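**Re: Wad of checked cloth, wash before folding or after?**

**hmakori_10** wrote:
Sorting the floor pile in the back room. Plan is paper out first, then cloth, then vacuum the rug. The checked cloth has been balled up since June and the creases are set. Do I iron it now or wash it first?

**Ouali_H** wrote:
Wash first. Ironing dry creases into unwashed cloth fixes any marks. 40 degrees, short spin, hang by the hem. What else is on the rug?

**hmakori_10** wrote:
Paper wads, a woven straw mat, tissues against the wall. State of play:
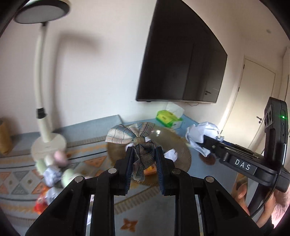 *Checked cloth and paper coming up off the rug, 12/08/2023.*

The straw mat will be beaten outside.

**nosipho_m** wrote:
Don't beat woven straw, the strands split. Brush along the weave with a soft brush, then wipe with a barely damp cloth and dry flat.

**Ouali_H** wrote:
Disagree. I have beaten mine for 6 years without a split. Damp is the greater risk.

**nosipho_m** wrote:
Depends on the weave. Mine frayed at the rim after one go.

**E_Mosoti** wrote:
Check under the cloth before lifting the lot. I can see a bit of orange packaging there. Paper with lines on it should be flattened and read before it goes in recycling.

**hmakori_10** wrote:
Noted. Brushing the mat, washing the cloth at 40. Will iron it slightly damp.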